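Two needle drivers walk into a lab

28 October 2019

Comparing surgical grippers is slow work, and the team at Jisard has chosen to do it with thread. The test lab has begun a side-by-side trial of jaw sets for robotic needle drivers, with tips from Mosorik and Flakance taking turns on the same arms and the same controller, a Voyle unit that everyone agrees is fine and that has its own chair.

The routine is simple to describe and tedious to sit through. An operator passes a curved needle from one tool to the other, pulls the thread, ties a knot, trims it and starts again. Each jaw set gets 5 sessions, spread over two weeks, and the scoring sheet runs to eight pages, one of which is devoted to dropped needles. There was talk of making it two.

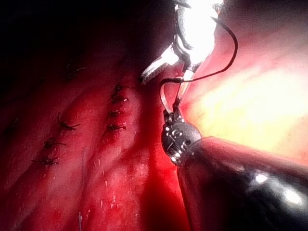
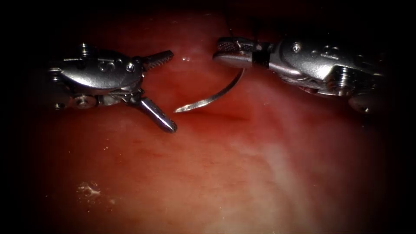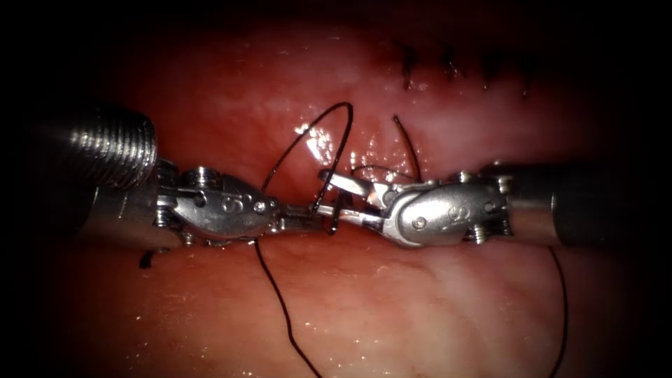

Early opinion at Jisard is split along predictable lines. Operators who trained on coarse jaws like coarse jaws. Those who trained on fine ones find the coarse ones "agricultural," a word that has now been removed from the comments section of the form.

The makers have been gracious so far. Mosorik sent a manual and a replacement manual. Flakance sent six spare pivot pins and a polite note asking that the torque settings be left alone, which arrived the morning after they had been changed.

Grip slip and handover time will be measured first, with thread wear to follow once the lab settles its argument over what counts as frayed. Results are due in February, and Jisard says both companies will see the numbers before they are published. The controller comparison, originally planned for the same month, has been put off until somebody finds a second Voyle.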